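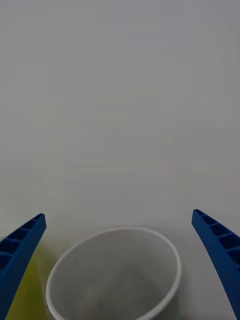
A plain white paper cup, the kind I've been going on about all spring.

My Long, Slightly Embarrassing Love Affair With the Paper Cup

By Bohdana Prokopenko

I own nice glasses. I want that on the record! My aunt gave me a set when I moved into my apartment on Brorholm Street, and they sit on the top shelf looking elegant, and every time people come over I leave them up there and reach for a sleeve of paper cups.

My friend Veronika Kerekes caught me at it last month. She had brought a bottle of something fizzy and homemade (elderflower, very good, slightly explosive) and I handed her a paper cup to drink it from. She looked at the cup, then at the shelf, then at me. "Is it my birthday?" she said. "Am I turning five?"

So I started thinking about why I like them so much, and then I got carried away, which is how I ended up spending most of a week's lunch hours at Quartey, the party supply place behind the bus station. If you've never been, go. It's long and narrow and smells like balloons. Inna Hordiienko runs the front counter, and when I told her I was writing about cups she put down her sandwich and took me straight to the back.

I had no idea there was so much to have opinions about. The rim, for one thing. Inna is a rim person. She wants it rolled tight and even all the way around, and she runs her thumb along every new brand before she'll stock it. A sloppy rim drips down your chin and goes soft before you've finished your drink. She had me close my eyes and compare a Noditen with a cheaper one whose name she made me promise to leave out, and yes, fine, I could tell the difference immediately.

Then there's size. The 8-ounce is the one everybody buys and it's too small for a cold drink, in my view, once you've added ice. You get a couple of sips and a lot of clinking. The big ones are where it gets fun, because you can pour in a whole can of soda and still carry it across a room without doing that slow, bent-kneed waiter walk. Inna says people buy the big ones for kids' parties and then the adults take them all.

And color! I used to be strictly a white cup woman. White goes with everything, and you can write on it, and coffee looks handsome in it. But everyone puts theirs down, and then they all look the same, and by nine o'clock you've got half the room drinking somebody else's lemonade.

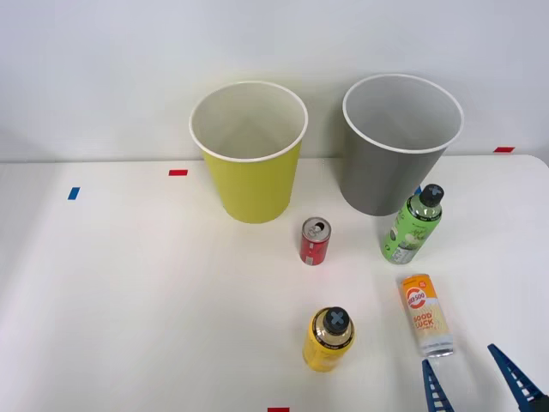 Mixing two colors is what fixed that for me. I do one for the soda drinkers and one for the people who want water or juice, set out together at the back of the table with the cans and bottles in front, so you pick your drink first and then reach past it for your cup. My brother-in-law Yaroslav Kravets thought this was wildly over-organized until he hosted a graduation party in May and called me from the store to ask which colors I'd used. I told him to go for a bright one and a quiet one. He went for orange and a different orange. We don't discuss it.

Cans versus bottles is a whole other argument, by the way. I like a can for the sound, and because it's a portion, and you're done. Bottles are better when you've got pourers, meaning people who take a splash of this and a splash of that and make something terrible with both. Put out a few of each and see what kind of crowd you have.

A word about cleanup, because I know someone is already writing in. Lots of paper cups have a thin lining inside that keeps your drink where it belongs, and not every town's recycling will take them. Mine won't, so I buy the compostable kind from Grostell when I can, and I rinse and reuse the rest for seedlings. Poke a hole in the bottom with a pencil, fill it with soil, and you've got a basil pot. I have 6 of them on my kitchen windowsill as I type this, one still with "Tymofii" across the side in marker from the night Tymofii Nazarenko came over for cards and won every hand.

As for Veronika, she came back two weeks later with more of the elderflower. I got down the nice glasses to make a point. She drank half of hers, knocked it with her elbow reaching for the olives, and we both watched it roll off the table. It broke beautifully. I swept it up, and she went to the cupboard herself and got out two paper cups.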